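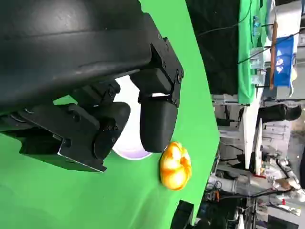
Home | Talks | Notes | Links | Contact

Speaker notes: the parcel text talk

Hi everybody, thanks for coming out on a Tuesday. Get settled, there's coffee at the back and I talk slowly for the first couple of minutes anyway.

(Wait for the door to stop opening.)

So I want to start with a show of hands. Who's had a text this month saying a package couldn't be delivered? Keep them up. Now keep your hand up if you were really waiting for a package. Right, and that's the whole trick! Most of us are waiting for something most of the time, so the people sending these don't have to know a thing about you. They send it to everybody and let luck do the work.

Mine came at dinner. It said it was from Vullik, the courier, and I'd ordered a lamp from Jimard that same week and Jimard ships with Vullik, so I thought, well, there's my lamp. The text said the address was incomplete and I had to pay a fee of 79 cents to have it sent out again. Seventy-nine cents! I've lost more than that in the couch. I tapped the link, and the page had the right logo and the right shade of green and even a tracking number.

(Slide 2, the text. Give them time to read it, the back row always needs longer.)

Look at the web address on the slide. It starts with the courier's name, which is where my eye stopped. Then there's a dash, and "redelivery," and then an ending I'd never seen before. The part that counts is the bit right before the first single slash, and you have to read it from the right. I'll do this one with you out loud.

(Do it slowly. Ask someone to read it back. Don't rush to slide 3.)

Okay, the 79 cents. They don't want it. They want the card number you type in to pay it, plus the three digits on the back, plus your phone number, which they've already got but now they know you answer. I typed in all of it. Then the page asked for the code my bank had just sent me, and I looked at the bank's message and it said the code was to approve a payment of 300 dollars to something called Flilia. I put the phone down on the table like it was hot.

(Pause. People usually laugh here, let them.)

What I did next, in order. I called the bank using the number on the back of my card, and I didn't use any number from the text. They canceled the card while I was on the line. I changed my email password, which the woman at the bank suggested and I hadn't thought of. Then I went to the Jimard site by typing it in myself, and my lamp was sitting there marked "preparing to ship." It hadn't even left the building.

(Slide 4, the follow-up call. Check the time. If it's past 7:30, skip to the handout.)

This next part gets people who've done everything right. A few days later I got a call from a very nice man who said he was with the Pacheco fraud team and they could get my money back. I hadn't lost any money! But he knew I'd had a problem, and he knew the name of the courier. He wanted a deposit of 100 dollars to open the case. If someone calls you about getting money back and asks you for money first, hang up. You can be rude. I was pretty rude.

Questions I usually get:

Can they do anything if I only opened the link? Probably not much if you closed it and typed nothing, but update your phone tonight anyway.

Should I text back STOP? No, just block and delete. You can forward it to 7726 first, that's SPAM on the keypad.

What about my kids' phones? Same texts, same rules. Mine now send me screenshots, some of them from real couriers, and that's fine by me.

(Handouts are in the blue folder. Large print copies underneath.)

Last updated: November
3 comments | 79 shares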